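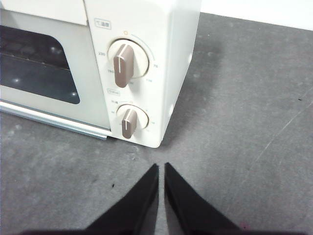
Open day walk-round, Odstead demo hall, Saturday
Filled in by Huguette Sutherland before doors

1. Walkways and exits: OK
Both doors open all the way. I moved the Clorkier banner stand because I walked straight into it (twice!).

2. Visitor line taped on floor: FIX
Tape is lifting by the Rollport booth. Lucie Després has the good roll, ask her.

3. Emergency stops: OK
Pressed all 2 on the kitchen station, and the arm quit right away both times. Please don't hang lanyards on them, I took one off this morning.

4. Toaster oven station: OK with notes
Cream oven on the gray table, labels in Japanese. The big upper dial is temperature and the smaller one under it is the timer, so let's get a little English card up before people start asking me. I'd like the oven left unplugged between demos. Keep kids' hands out while the arm is reaching for the dials, even the very polite kids.

5. Tabletop: OK
It's scratched and a bit smudged, nothing that matters for safety. Wipe it if you have a minute.

6. Cables: FIX
The one to the Ngau screen needs a cover. Part 409 in the supply closet, I think?

7. Fire extinguisher: OK
Tag is good through September.

8. Headcount: OK
Limit for the hall is 400, and groups at the kitchen station stop at 29. Lucie has the clicker.

Recheck 2 and 6 at 9:30, then initial here: HS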